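Rautiainen 間食語彙データセット

README 最終更新:2021年10月7日

概要
日本語の間食日記から集めた短文2,331件に、食べ物の呼び名と「言い訳表現」のラベルを付けたものです。言い訳表現とは「一口だけ」「今日は歩いたので」の類を指します。一口で済んだかどうかは記録していません。

ファイル構成
diary.tsv 本文とラベル
terms.tsv 呼び名の一覧(390語)
split.txt 評価用1,000件のID

文字コードはUTF-8、区切りはタブです。本文にタブを打った書き手が2名いたため、該当箇所は空白に置き換えました。 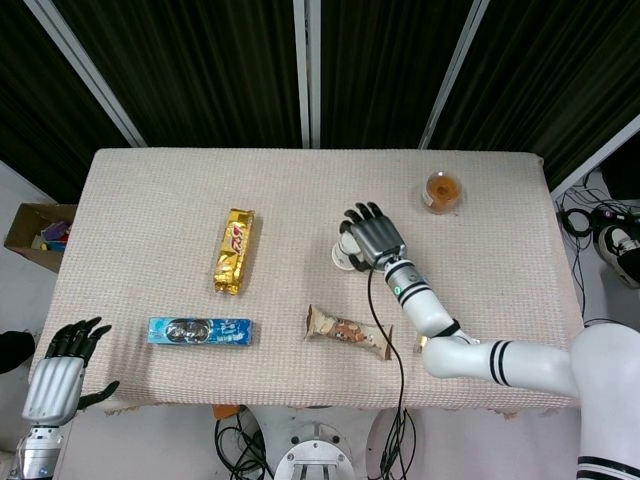

呼び名のラベルは、書き手の言葉をそのまま残す方針です。「チョコ」と「チョコレート」は別の語として扱い、正規化は利用者の良心に任せます。困るのは包装でしか呼ばれない菓子で、「金色のやつ」「青いやつ」と書かれても、金の包みに青い包み、ナッツの絵が付いたベージュと茶色の包みまで並ぶ机では、前の二つはまだ通じますが「いつもの」はお手上げです。こうした語には vague を付けました。terms.tsv の末尾に固まっています。

既知の問題
「別腹」を食べ物とするか言い訳とするかで作業者の意見が割れ、4月版では両方のラベルが付いています。Grokholm 版から移した行には、句点が二重に入ったものが残っています。直すと行IDがずれるので、次の版まで我慢してください。

利用条件
研究・教育目的なら自由に使えます。減量アプリへの組み込みは事前にご相談ください。書き手が気の毒なので。

連絡先
Lindiwe Baloyi(Starnach 言語資料室)
誤りの報告には行IDを添えてください。「なんか変」だけの報告には vague を付けて保管します。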